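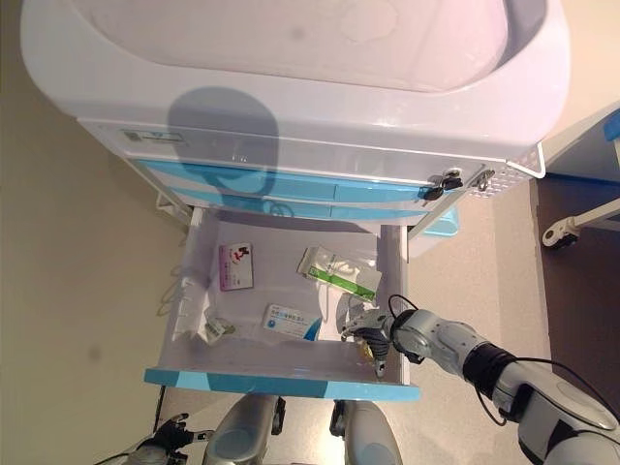

*Photo: Gurnaler, supplied to Steinbach*

**Wanted: nurses, orderlies and pharmacy techs who are hard to impress**

In February, Steinbach is hosting a demonstration of the Gurnaler supply robot, a two-handed machine meant to fetch and restock items from ward carts. The vendor has sent us a good deal of reading material. We would like some people in the room who have worked out of a drawer like that one at four in the morning, with boxes and packets lying every which way and scrunched-up wrapping down the side.

We are an independent evaluation office. We don't sell the robot and we haven't decided whether anybody should buy it. The brochure says it "integrates seamlessly into clinical workflows". So did the brochure for the last dispensing cabinet, and plenty of you will remember how that went.

**What you'd be doing**

The session starts at 9:30 a.m. and finishes by 1 p.m. You'll watch the standard demonstration first, the one Gurnaler has practised. After the break you run it yourselves. You'll be handed a cart and asked to stock it the way your own ward does, bad habits included, then call for items in your own words. Darren Pickering will keep the log. If the robot picks the wrong box, that goes in. If one of the vendor's engineers steps in to help it, that goes in too.

We especially want to know:

- whether you'd trust it with two boxes of much the same size and colour
- what it does with a locked drawer and a key left in the lock
- whether you could get past it in a hurry
- how much tidying you'd have to do beforehand so it can cope, and who would be paid for that time

**Who can apply**

Anyone with at least 2 years of hands-on work in a hospital, aged care home or community pharmacy. Casuals and recent retirees are welcome. You need no background in robotics. If you hold shares in Gurnaler or its distributor, Dimari, please sit this one out.

**Pay and conditions**

You'll receive $299 for the session, plus parking and lunch. All stock on the carts is for practice and no patients are involved. You'll be asked to sign a privacy form but not a non-disclosure agreement. We were offered one and declined it. Your comments will be published without your name, including the rude ones if they're useful.

**To apply**

Send a short note to Ilse Fuchs, participant coordinator, quoting reference 2146. Tell us where you've worked and describe one piece of equipment that made your job slower. A résumé isn't necessary.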